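Planning and Paying for a Two-Arm Tabletop Cell: Questions We Get a Lot
Kept up by Kiros Adugna at Flilgate

How much should I set aside before I even call you?
More than the price of the arms, I'm afraid! Folks tend to add up the arms and stop there, and then the rails, the grippers, the cabling and the bits you pick up and practice on all come trickling in afterward. Give the small stuff its own line in the budget, even if it's only a guess for now.

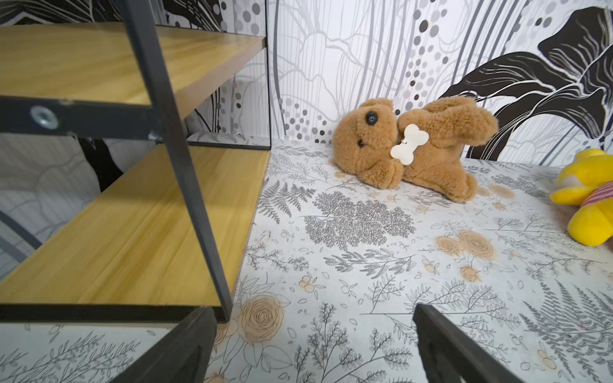

Gripper view of a teddy bear beside the shelf

Do I really need two arms?
It depends on the jobs you have in mind, and we're always happy to talk that over. If most of your work is picking up one thing and putting it down again, start with one arm and buy a front rail long enough for a second (you'll thank yourself later). Our Tekleab rail kit is $497 either way.
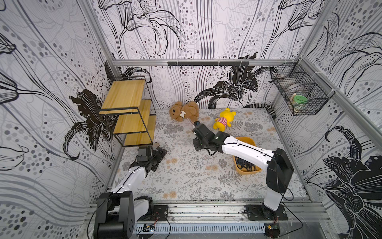 Two arms on one front rail, right gripper at the bear

What about grippers and spares?
Sinan Tuncer, who handles our parts orders, likes people to have one spare set of fingers per arm on the shelf from day one. I'd add a few extra cables to that.
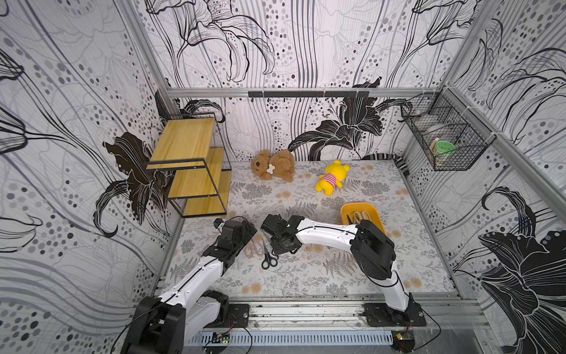 Shipping is the other thing that catches people out, so please ask for it in writing along with the quote. Cells usually go out in four boxes, and somebody needs to be there to sign for them.

How long does setup take?
Plan on three days with two people, and try not to book anything else that week. Cabling always eats more of the afternoon than you'd like.

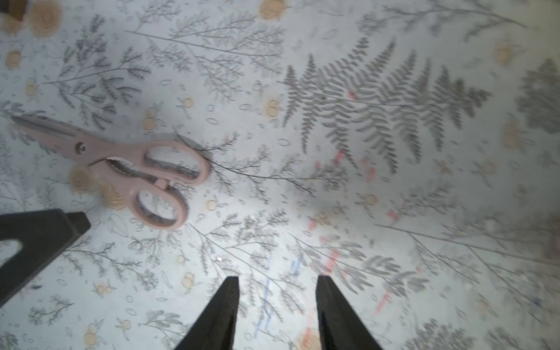 Can I spread the payments out?
We split most orders into a deposit and a balance due on delivery. If your budget year starts in September, tell us early and we'll do our best to line the dates up with it.

Is there a yearly cost after that?
Set aside some $600 for wear parts, a little more if the cell runs every day.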